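Robotics > Technical Reports > Cell Maintenance > Section 4

Print this page | E-mail this page

4. Setup and Upkeep of the Bag-Handling Cell

4.1 Hardware and daily checks

The Kedari cell is a two-arm station that works at floor level, with a parallel gripper on each wrist. Nirunia, which supplied the control software, describes the setup as needing "minimal attention" between runs. Our log does not support that claim. Over 200 runs in June, the cell was stopped by an operator 34 times, and most of those stops had nothing to do with the software. They came from the floor, the cables and the fingertips.

The daily check takes six steps when done by the book: home both arms, open and close each gripper, wipe the fingertips, look over the wrist cables, clear the carpet inside reach, and confirm the hanging bag against the stored wall view. We doubt that the last step does much good. The stored view was recorded once, and the bag never hangs quite the same way twice. A check that passes every morning is not much of a check.

4.2 Film, scraps and cables

Thin black plastic is a poor material for a station of this type. It folds under the fingers, reflects the room lights, and gives the depth sensor very little to work with. Figure 6 gives two views of the cell with bags in the work area. The wrist cables are the part we trust least. In the first view a cable loops over the rim of the bucket while the right gripper holds a bag against it. A loop like that can catch on the rim during a fast retreat, and the clip sold for this purpose did not keep the slack in place.

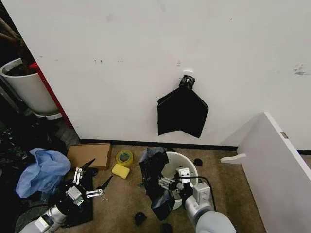
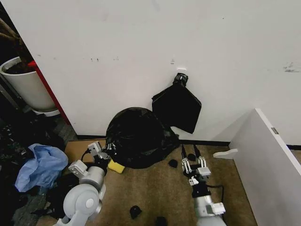
Figure 6. The bag-handling cell, with a black bag hanging on the wall in both views.
Source: Thampi project records, Cudusmont site.

Scraps of film are a second concern. In the second view, small black pieces lie on the floor near the open right gripper. The vendor manual treats such pieces as harmless. We are less sure. Several of our 34 stops were logged as "grasp lost" and then cleared by wiping the fingertips, which suggests that film or dust on the pads was at least part of the problem. We did not run a controlled test, and the log entries are short, so we would not put a share on it.

4.3 Changes made and what they are worth

We made two changes after the June runs. Wrist cables are now tied back at a second point, and the floor is cleared after every 60 runs as well as at the morning check. Stops have gone down since then. The same weeks also brought a new batch of bags and a slower default arm speed, and we cannot separate these effects with the data we have. Claims that the second tie point alone fixed the cell should be read with care.

Fingertip pads are replaced when the surface looks worn to the operator on shift. This is a weak rule. Two operators looking at the same pad often disagreed, and no wear gauge came with the grippers. Until one is available, pad changes are entered in the log with the run number so that they can be compared with later grasp failures.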